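Fitolach to Begin Paving and Curb Renewal at Arriaga Campus in March

ARRIAGA - Fitolach, the property management firm responsible for the grounds of the Arriaga office campus, announced today that it will begin a renewal of the main pedestrian plaza in March. The work covers the concrete paving between the campus buildings, the raised curb that runs beside it and the reddish-brown strip on the far side of the curb.

The plaza is the main walking route across the campus. Its pale grey surface is still smooth over most of its width, but long cracks and seams now cross it, some running lengthwise and others at an angle.

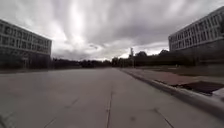

Work will be carried out in 2 phases over 18 weeks. The contractor, Grudix, was selected after an open call for bids and will be on site from 7 a.m. to 4 p.m. A walking route between the buildings will remain open at all times, and all building entrances will stay in use.

"People cross this plaza every day on their way to work, and they should have an even surface under their feet," said Amândio Rebelo, director of grounds at Fitolach. "We looked at replacing the whole area. The survey showed that most of the concrete is sound, so we will repair the joints and replace slabs only where we have to."

The first phase covers the joints. Old filler will be cut out and 994 meters of new sealant laid between the slabs. Drainage along the base of the curb will be checked during the same period.

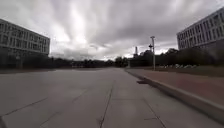
Page last changed: March, 4:10 p.m.

The second phase covers the curb and the strip beyond it. Grudix will reset 300 meters of curb and repair chipped edges - the existing line of the curb will be kept. Planting beds will be weeded and given fresh mulch. No trees will be removed.

Tenants will receive a notice before work starts near their building. Deliveries will continue through the Skirka gate, and drivers are asked to follow the posted signs. Noisy work, including saw cutting, will not begin before 9 a.m.

The curved building and the pavement in front of it fall within the second phase. The building itself is not part of the contract, and the lighting on the grounds will stay in service while crews are present.
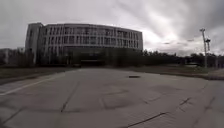 About Fitolach

Fitolach manages office campuses and shared outdoor spaces, including walkways, planting and parking areas. The firm has cared for the Arriaga grounds under a long-term agreement with the owners. Questions about the plaza work may be directed to the Fitolach site office at the Skirka gate.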